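Emptying the bin: two arms, one bag, no progress
Home and Shed Builds > Robots and Automation
Page 1 of 1

puvberg_shed
Posts: 37

Evening all. Some of you will remember I've been building a two-armed thing on a wheeled base in the workshop I share in Restrepo Yard. It's called Trustus, which was my daughter's idea. I've had it picking socks and sponges off the carpet since August and I've now moved on to the job I wanted it for in the first place, the waste bin.

It can reach the bin. It can get hold of the bin. What I can't settle is the order of things. Do I have the left gripper hold the rim while the right one goes in after the rubbish, or do I get both arms on it, lift the lot and tip it? I've written the code for both and I like neither of them. Any thoughts welcome, even rude ones.

kettle_and_solder

Tip it! Picking bits out one by one is daft, you'll be there till Christmas. A bin is a bucket. Two hands, up, over, done.

borent_ekene

Not so sure about that, kettle. Have a look at these before you decide anything, puvberg.

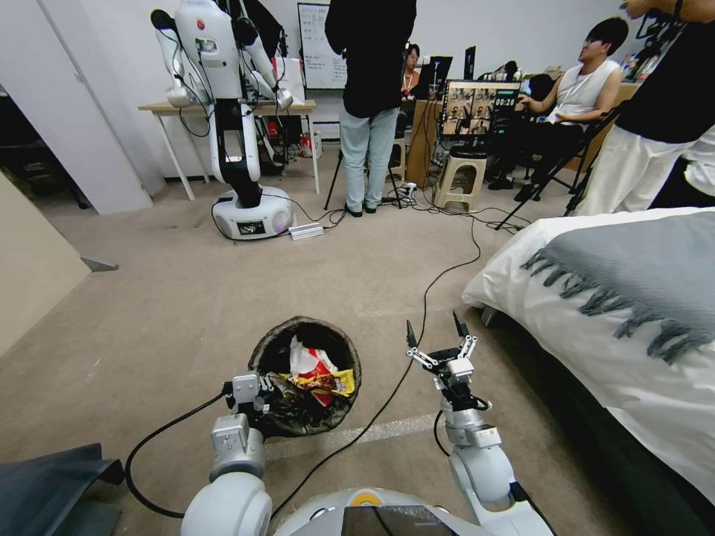
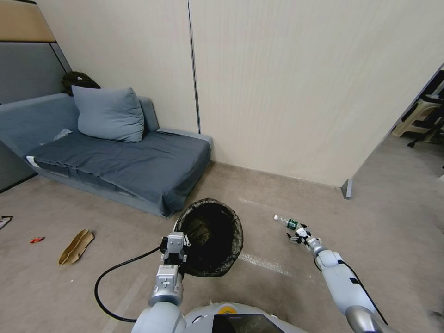
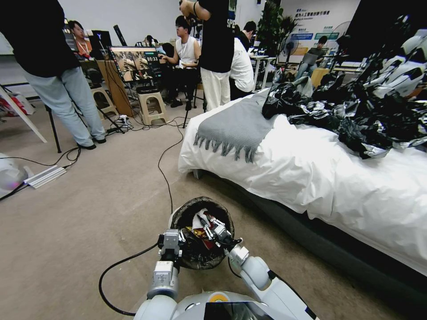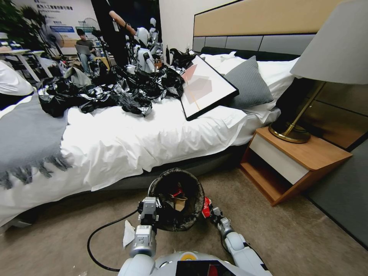

I've been chewing over bins for months, and my trouble has always been the liner and not the lifting. If your fingers close on the plastic alone, the bag slides and the bin stays where it was, and you don't find out until you're holding a bag and nothing else. So look at the last one, with a gripper on either side of the rim and the liner folded over it. Go that way and you want to be sure you've got rim between your fingers as well as bag. The third one is nearer your other plan, left gripper waiting above the rim and the right one down among the wrappers. I'd start there. If you drop a wrapper you've dropped a wrapper, but if you drop the bin you're on your hands and knees with a dustpan (ask me how I know).
Ekene Lawal

kettle_and_solder

Fair point on the liner, but you're both assuming there has to be one. Take it out! Bare rim, rubber on the fingertips, lift. I'd sooner wipe a bin out once a week than write grasping code for a carrier bag.

puvberg_shed

My wife would have something to say about a bare bin, kettle. It gets teabags.

Ekene, that's helpful, thanks. What do you do about the cable? Mine hangs off the left wrist and I've driven the base over it 3 times now. I noticed the loop running from the left hand down over the carpet in your last one and winced a bit.

borent_ekene

Clip it to the forearm every hand's width and leave the slack at the elbow. Velcro, not zip ties, you'll have it off again within the hour. And keep the base still while the arms are working. I put a check in so the wheels won't turn unless both arms are tucked in, and it has saved me a lot of swearing.

tinsnips

Can I ask something basic? Why does everyone go for the same gripper on both sides? In the second one the arm going for the water bottle has got a proper hand with fingers on it, and the one by the bin is just two blocks. That seems sensible to me. Blocks for holding, fingers for fiddling.

kettle_and_solder

Fingers break. I made a hand with 6 little motors in it and 2 of them were dead inside a fortnight. Blocks all day long.

tinsnips

Maybe buy better motors then :)

puvberg_shed

Now now. I've only got the money for blocks, so that's that argument over for me at least.

Had a go this afternoon with Ekene's way, left hand on the rim and right hand picking. It got two crisp packets out and then shut on the liner and pulled half of it up with them. I think I'm going in too near the wall, so tomorrow I'll shift the target towards the middle and stop it going so deep. Kettle, I did try your tip as well with the bin empty, and it went over nicely, but with anything in it the right shoulder starts humming and I lost my nerve.

borent_ekene

Humming is usually the shoulder holding weight too far out. Bring the base in closer before you lift, elbows bent. What voltage are you seeing at the motors when it does it?

puvberg_shed

Haven't measured. Will take the meter down with me tomorrow and post the numbers.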